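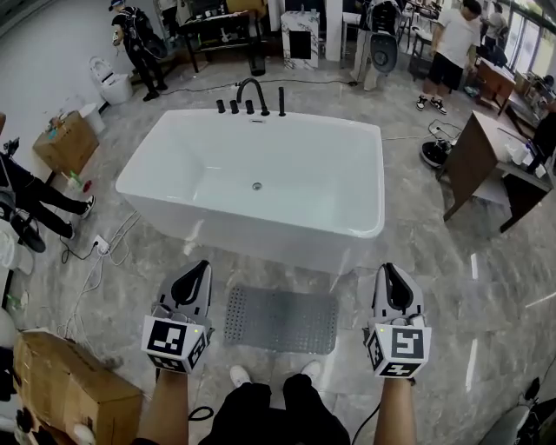

By the second week my mother had stopped asking what I did and started asking how the tub was. "It's fine, Mom," I'd say, holding the phone with my shoulder and rubbing my wrists. "It's the cleanest tub in Lyons."

I had taken the job at Clurker because it paid better than the bakery and because the woman who hired me said I had patient hands (my grandmother used to say the same thing, usually when she wanted her yarn untangled). You put a gripper in each hand, you knelt down, and you did the chore the way you would at home, only slower, and then you did it again. Somewhere upstairs the robot, which everybody called Rivon, was supposed to learn it from us.

I had been scrubbing bathtubs all my life without once thinking about it, and now I thought about it all day long. How far do you lean before you shift your knees? When do you turn the sponge over? I caught myself doing it the way my grandmother did, starting at the far end and coming toward the drain in long, easy strokes, with a little tap at the finish to shake off the water. She always tapped twice.

In November they let us come up and watch. Rivon stood over a tub just like mine and waited so long that I got nervous for it, the way you do at a school play. Then it reached for the far end and came slowly back toward the drain, and it missed a whole corner, and I was about to say so when it lifted the sponge and tapped it twice.

I told the girl beside me I had something in my eye, and I went out to the hallway and called my mother.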